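## Oil for your boards: what we learned in February

Many members asked after the last newsletter why their cutting boards become gray and rough so soon. Benjamín Paredes gave an evening on this in February at the Sosa room, and I promised to write it down for those who could not come. I am not a woodworker, so please forgive me if some words are too simple.

First, the washing. A wooden board should never go in the dishwasher, also not "only one time." Wash both sides with warm water and a little soap, even if you used only one side. When one side drinks water and the other does not, the board bends. After washing, stand it on its long edge so the air can reach both faces. Benjamín keeps his between two nails on the wall, but a dish rack does the same job.

For smell of onion or fish, rub coarse salt with half a lemon, wait ten minutes, and rinse. It takes away most of the smell. Garlic is more stubborn and I have given up -- I now keep a small separate board for it.

Then the oil. Use food-grade mineral oil, the clear kind without perfume. Olive oil and sunflower oil are not good, they turn sour in the wood after some weeks and the board becomes sticky. Walnut oil works, but please do not bring a board treated with it to our shared lunches, as we have members with nut allergy.

How Benjamín does it:

1. The board must be fully dry. He leaves it one night after the last wash.
2. Sand lightly with 220 paper, always along the strips, and wipe the dust with a dry cloth.
3. Put on plenty of oil, also on the edges and especially on the ends, where the wood takes the most.
4. Leave it for some hours, better until the morning, then wipe what remains.
5. For a new board, repeat this three or four times in the first week. Later, once a month is enough.

If water no longer makes small drops on the surface, the board is asking for oil again. A finish of beeswax mixed with mineral oil is nice to have but not necessary. The cloth with wax should be washed alone.

Yi-an Ma asked about a board with a crack at the glue line. The answer was: if you can put a fingernail in it, stop using it for meat and bring it to the repair table. Small cracks can be glued and clamped, but the glue must be one that is safe for food when cured. Please do not fill a crack with wax at home before you come -- glue does not hold on wax and then we have much more work.

We bought mineral oil together from Wasik, and 82 bottles are still in the cupboard next to the sink. Members can take one for the price written on the door. Put the money in the tin, and write your name on the list also if you paid in cash.

Next time Yi-an will show how to sharpen kitchen knives on a water stone. Bring one knife, wrapped in a towel, and not your bread knife. We start at 6:30 p.m. in the same room.

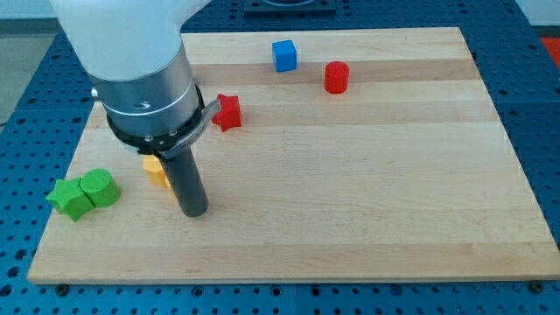 *A cutting board of joined maple strips, light cream and honey-colored.*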